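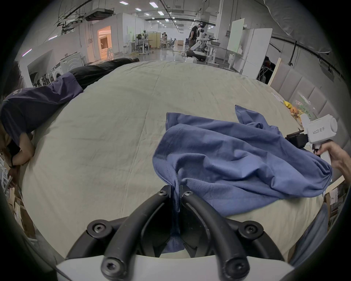 사진: Yuxi Li, 2022년 4월. 침대 위에 펼치지 않은 채 놓인 파란색 티셔츠.

티셔츠 개기

티셔츠 개기는 세탁과 건조를 마친 티셔츠를 일정한 크기와 모양으로 접어 보관할 수 있는 상태로 만드는 가사 작업이다. 빨래 개기의 한 갈래로, 수건이나 바지 개기와 함께 가정에서 가장 자주 이루어지는 정리 작업에 속한다. 넓은 의미로는 접기 전에 옷을 펴고 주름을 고르는 과정과 접은 뒤에 쌓거나 세우는 과정까지 포함한다. 옷걸이에 거는 방식은 보통 따로 다룬다.

명칭

한국어에서는 '개다'와 '접다'가 모두 쓰인다. '개다'는 옷이나 이부자리를 포개어 정리한다는 뜻이 강하고, '접다'는 천이나 종이를 꺾어 겹치는 동작을 가리킨다. '개키다'도 같은 뜻의 표준어이다. 소매를 접다, 밑단을 접다처럼 개별 동작을 말할 때는 '접다'를 쓰고 작업 전체는 '개다'로 부르는 경우가 많다.

작업 장소

티셔츠를 개는 데에는 옷 한 장을 다 펼칠 수 있는 평평한 면이 필요하다. 가정에서는 침대, 방바닥, 식탁, 소파 등이 쓰인다.

침대는 면적이 넓어 개지 않은 빨래와 갠 빨래를 나누어 놓을 수 있고, 옆에 서거나 위에 앉아서 작업할 수 있다. 반면 매트리스가 눌리면 천이 한쪽으로 쏠리고, 시트에 주름이 있으면 옷의 가장자리를 맞추기가 어렵다. 시트의 먼지나 머리카락이 옷에 옮겨 붙기도 하므로 어두운 색 옷은 개기 전에 한 번 턴다. 베이지색이나 회색 계열의 시트 위에서는 파란색이나 남색 옷의 윤곽이 잘 구별된다.

방바닥은 단단하여 접는 선을 누르기 좋으나 오래 앉아 있으면 허리와 무릎에 부담이 간다. 식탁은 높이가 알맞은 대신 폭이 좁으면 소매가 밖으로 늘어진다. 의류 매장에서는 허리 높이의 작업대를 두는 일이 많다.

준비

건조가 끝난 티셔츠는 대개 뭉치거나 꼬여 있다. 뭉친 옷은 먼저 밑단이나 어깨를 찾아 잡는다. 밑단과 소매 끝은 천을 접어 박은 부분이어서 몸판보다 두껍고, 손끝으로 더듬어도 알 수 있다. 몸판 가운데를 집어 들면 천이 한 점으로 모이면서 세로로 꼬여 늘어지고, 이 상태에서는 앞뒤와 위아래를 가리기 어렵다. 이때는 옷을 다시 내려놓고 가장자리부터 벌린다.

양쪽 어깨선을 잡은 뒤에는 가볍게 턴다. 안팎이 뒤집힌 옷은 이 단계에서 바로잡는다. 프린트가 있는 옷은 프린트 면을 손바닥으로 세게 문지르지 않는다.

덜 마른 옷은 개지 않는다. 겨드랑이와 목둘레의 시보리는 몸판보다 늦게 마르므로 따로 만져 확인한다.

접는 방법

기본 접기

앞면을 아래로 하여 펼친다. 한쪽 어깨 중간에서 밑단까지 세로로 선을 잡아 옆판을 안으로 접고, 소매를 되접어 몸판 위에 올린다. 반대쪽도 같은 폭으로 접는다. 길쭉한 직사각형이 되면 밑단을 목둘레 쪽으로 올려 반으로 접고, 필요하면 한 번 더 접는다. 뒤집으면 앞면의 목둘레가 위로 온다. 쌓아서 보관할 때 알맞다.

세워 접기

기본 접기와 같이 직사각형을 만든 다음 길이 방향으로 세 번 또는 네 번에 나누어 접는다. 완성된 옷은 접힌 면을 아래로 하여 서랍에 세운다. 서랍을 열었을 때 모든 옷의 윗면이 보이며, 한 장을 꺼내도 다른 옷이 흐트러지는 일이 적다. 얇은 천은 혼자 서지 못하므로 폭을 좁게 잡는다.

말아 접기

옆판과 소매를 접은 뒤 목둘레에서 밑단 쪽으로 만다. 여행 가방이나 배낭에 넣을 때 쓰인다. 밑단을 미리 뒤집어 두었다가 마지막에 씌우면 풀리지 않는다. 두꺼운 면 티셔츠에는 잘 맞지 않는다.

집어 접기

옆으로 펼친 티셔츠의 어깨와 밑단, 그리고 그 사이의 한 점을 집어 두 손을 교차시킨 다음 들어 올려 접는 방법이다. 익숙해지면 빠르지만 집는 위치가 어긋나면 소매가 밖으로 나온다. 단단한 바닥에서 더 쉽다.

판을 이용한 접기

경첩이 달린 접이판이나 두꺼운 종이를 몸판 위에 놓고 그 폭에 맞추어 접는다. 크기가 고르게 나오므로 매장 진열에 쓰인다. 의류 소매점 그라할레스(Grajales)의 진열 지침은 성인용 반소매 티셔츠의 접은 폭을 225mm, 길이를 304mm로 정하고 있다. 가정에서는 서랍의 안쪽 폭을 재어 판의 크기를 정하면 된다.

소재에 따른 차이

면 티셔츠는 접은 선이 잘 남고 모양이 유지된다. 오래 쌓아 두면 접은 자리에 주름이 생기나 입는 동안 상당 부분 펴진다. 폴리에스터 등 합성섬유로 된 운동용 티셔츠는 미끄러워 쌓은 더미가 무너지기 쉬우며, 세우거나 말아서 보관하는 편이 낫다. 리넨은 주름이 깊게 남아 옷걸이에 거는 경우가 많다. 니트 조직이 성긴 옷은 걸어 두면 어깨가 늘어나므로 개어 둔다.

긴소매 티셔츠는 소매를 몸판과 나란하게 아래로 꺾어 내린다. 소매를 가로로 겹치면 가운데만 두꺼워진다.

보관

갠 티셔츠는 서랍, 선반, 수납 상자에 넣는다. 선반에 쌓을 때는 접힌 면을 앞으로 향하게 하면 한 장씩 구별하기 쉽다. 더미가 높으면 아래쪽 옷을 꺼내기 어렵고 눌린 자국이 생긴다. 수납용품 업체 론대치(Rondach)의 안내서는 한 더미를 5장까지로 권하며, 같은 안내서에서 깊이 37cm의 서랍에는 세워 접기를 권하고 있다.

계절이 바뀌어 장기간 보관할 옷은 세탁한 뒤 완전히 말려서 넣는다. 땀이나 피지가 남은 흰색 티셔츠는 보관 중에 목둘레가 누렇게 변할 수 있다. 반소매 옷은 9월 이후에 정리하는 가정이 많다.

같이 보기

빨래
다림질
옷장 정리
침대 시트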